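Restach House

Restach House is a small charity that runs family-style homes for children who can't live with their parents. I've been keeping this page up for a while now, so forgive me if it reads more like a letter than an encyclopedia — I know the place too well to be stiff about it.

History

Şengül Bayram started Restach in the town of Hernus with one rented house and eight beds. She had worked in a big children's institution before that and wanted something with a front door, a kitchen and a cat. The first winter was paid for almost entirely by a secondhand book sale that brought in 400 donated boxes (I carried a good many of them!). 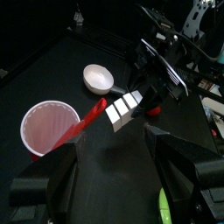
Meals have always been a big part of how the homes run, and I think that's Şengül's doing. Each house has its own cook, but the older kids plan the menu and do a lot of the stirring and tasting themselves. Nothing in those kitchens is fancy. A white scoop with a short gray handle, a bright red plastic utensil, and you can get pancakes on the table for a whole house. Guests get fed too, whether they're hungry or not.

The second home, called Hayat, opened one May on the other side of Hernus. It takes brothers and sisters who would otherwise be split up, and I'd say it's the part of the work people in town know best.

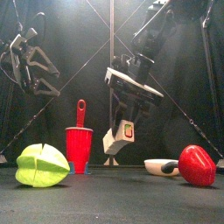 Daily life

House parents live in and stay for years if they can. Kids go to the local schools, join the local teams and bring friends home. By my last count, 227 children had lived in one of the homes, and plenty of them still turn up for holidays with kids of their own.
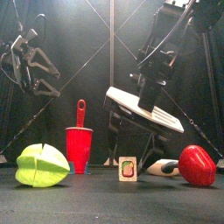 Toys and plastic kitchen things, with a white plate to the right.

Funding

Most of the money comes in small monthly gifts. The Flokent bakery has also given 2000 a year to the clothing fund for as long as I can remember, and it's spent on shoes more than anything — growing feet are expensive, and school starts whether or not the old pair
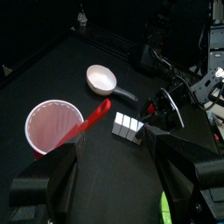 still fits. Larger grants come and go, and they usually pay for roofs and boilers. The page was last checked against the charity's own records on Oct 11, 2020.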